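Workshop tips: planner settings for shelving books
Issued by Imden, 15 February 2026

Set the wrist camera exposure before each run. Glossy covers reflect overhead lights and spoil title matching. 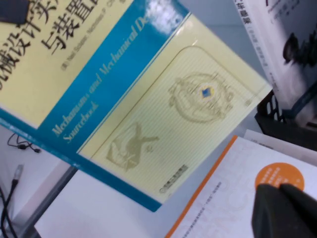
Keep approach speed at 10 per cent until the pose estimate has held for 2 seconds.

Books flat on the table, file organiser behind

Model the organiser as three separate slots — a single box hides the dividers from the planner.

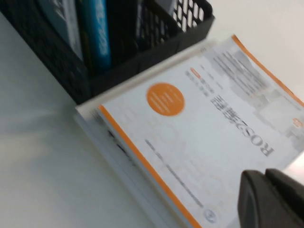 Wrist view, gripper near the stack

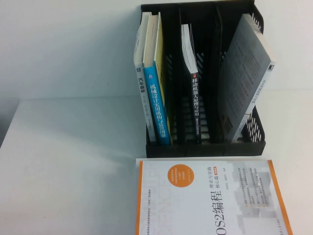
Slot assignment should be checked by tilt as well as width. The right compartment holds a book leaning hard against the side wall, and its bounding box must be rotated to suit. Queries to Serpil Yurt.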